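# How do robots practise?

My robot, Anel, does its homework inside a computer! It's called a simulation, and it's a bit like a video game with no points.
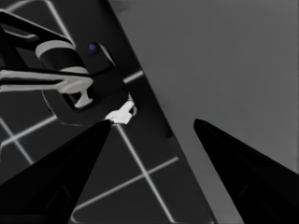 ## Why not use a real one?

Real robots are slow, and they break. In the pretend world Anel can try again and again — even all night while I'm asleep. The black fingers are its hand, and there's a second gripper to work near as well.

## Did it learn?

Kasun Khan and I gave it 251 practice goes. At first it managed 5 good grabs out of every 19. By September it was up to over 6, so we've still got lots to do!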